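4.2 The sorting bins and how they wear

We come now to the bins themselves, which take up rather more of this paper than we had planned when we began. Most studies of household and small-parts sorting say a good deal about what goes into a container and very little about the container, and we were guilty of the same thing in our first report from Prindholm. After a long December spent handling the same bins day after day, we found ourselves talking about them at lunch, and it seemed only fair to give them a section of their own.

A bin in our study was kept in use for 3000 placements before it was retired, and it was looked over by hand after every 200. Gøran Åberg, who kept the wear log, used a soft pencil and a printed outline of each bin, shading in whatever had changed on the floor and the walls. It is a slow method, and a pleasant one if you have a good lamp and a cup of coffee. Where two of us shaded the same bin separately, our outlines agreed well on the floor and less well on the walls, where the light from the window made fools of us more than once.

Floors and walls do not age in the same way. A floor collects scuffs and smudges and dull lighter patches that run into one another, so that it soon becomes hard to say where one mark stops and the next begins. A pale facing, once its surface starts to flake, shows dark patches with ragged outlines, and these are far easier to trace (Figure 6). 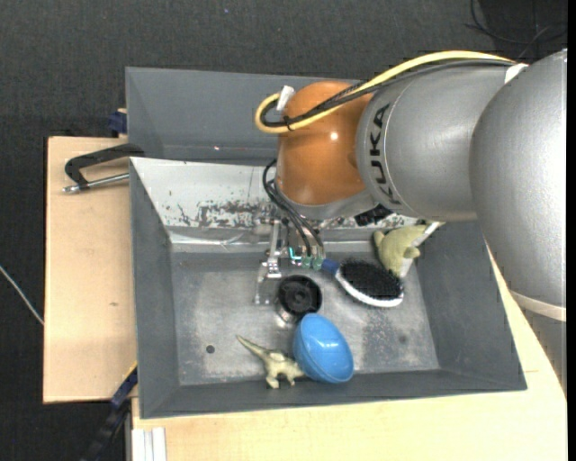

Figure 6. Gray bin with a few objects in it. Note the worn metallic-gray floor and the scraped patches low on the whitish panel of the back wall.

Does a worn bin need to be replaced before sorting can go on? In our experience it can stay in service for as long as the floor is sound and nothing sheds onto the contents, and we would spend the money on better lighting first.

We also asked whether wear changed the way people described a bin's contents. The Clellau list gave us 491 written descriptions to work from, and we read every one of them, some aloud. Writers who had been given an older bin tended to mention its floor, often by comparing it to a baking tray or a garage shelf, while those with a fresh bin went straight to the objects. The Cetura list, which is shorter and was written in a hurry one Friday, shows the same leaning, though we would not want to rest much on it. Kerr bins were left out of this comparison, as their floors are ribbed and call for a different outline altogether; we return to them in Section 4.3.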